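Notebook – edge finding and grasp point selection on folded cloth
Monday, August

Started late because the kettle and the labelling machine are on the same circuit again and it took out my desktop in the middle of a run. No data lost, only my patience. Korkor had already been through the overnight results by the time I was back up, and left me a page of notes in her tidy handwriting, which I've stapled in at the back.

The short version of where we are: the new edge finder in Bavus is better than the old one on plain backgrounds and worse than the old one on patterned backgrounds, and I'd like to understand the second part before anybody gets excited about the first. We have 694 clips in the cloth set now, after Bayu threw out the ones where the tracking had slipped. I ran both versions over all of them. On plain sheets and tabletops the new one picks a sensible hem point nearly every time. On printed bedding it gets very keen on leaves.

I mean that quite literally. The network has learned that a long line with a colour change across it is a fabric edge, and a big printed fern has exactly that. I spent a good hour this morning stepping through the failures with a cup of tea, and after a while you start to see it the way the model does, and you feel a bit sorry for it. A long dark stem with a clean border looks every bit as much like a hem as a hem does, if all you have is colour and a bit of shading. 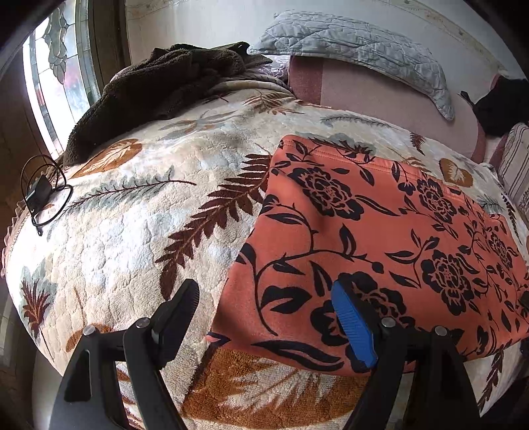

So the question is what a hem has that a printed stem doesn't. Joar's suggestion, which I like very much, is to lean on the stitching. A sewn hem usually shows seam lines running alongside the edge, parallel to it, and a print hardly ever does that by accident. Coral cloth with black flowers on it, over a cream blanket with its own ferns and leaves, is about as unkind a pairing as I could ask for, and even there the seam lines along the upper edge are easy enough to pick out by eye. If I can see them, the features ought to be able to hold them, provided we stop throwing away so much resolution in the first layer.

The other cue is texture. Smooth cloth on a knobbly quilted blanket changes character at the boundary even where the colours happen to agree. I tried a quick patch-based texture score before lunch, nothing fancy, only local variance at two scales, and used it to re-rank the candidates coming out of the edge finder. It killed off most of the leaf picks. It also killed off a few honest edges, mainly where there was a soft fold throwing a shadow near the border, so the weighting wants some care. I set it by hand for now and felt guilty about it.

Britt-Marie came by in the afternoon and asked the very fair question of why we don't wait for depth. We talked it over for quite a while. Depth would help with thick things like a heaped fleece, no argument there, but a thin cloth lying mostly flat on something quilted is lost in the bumps. She agreed that it's worth having both, and that the texture work isn't wasted whichever way it goes. She also spotted that I'd been feeding the re-ranker frames without undistorting them first, so my patches near the corners were being stretched in a way they shouldn't have been. Fixed that. The scores moved a little in the right direction, and I owe her a biscuit.

Small tooling notes, so I don't have to work them out again:

The Grakow viewer caps its cache at 2,000 frames and then gets slow without saying anything. Restart it between batches.

Candidate points are now saved with the finger opening at the same timestamp. Liv wanted this for the approach planner, which up to now has assumed the fingers are fully open and planned some very wide, nervous approaches.

The planner takes the top 10 candidates and scores them for reach. If they're all on leaves, it will happily choose the most reachable leaf. I've added a threshold below which it returns nothing and asks for another view.

The colour jitter in training was turned down at some point in the Iglesias branch and never turned back up. I've put it back. Could well be part of the trouble with prints.

Retraining tonight on Ludgate with the finer first layer and the jitter restored. I've held out 300 clips, all patterned on patterned, and Korkor has promised to mark the true hems on them by hand so we have something solid to measure against. Joar is going to have a go at the seam line cue as a separate head, and we'll compare his against my texture score before we try putting the two together.

Still to do: ask Bayu whether the slipped clips can be recovered with the newer tracker, and move the kettle.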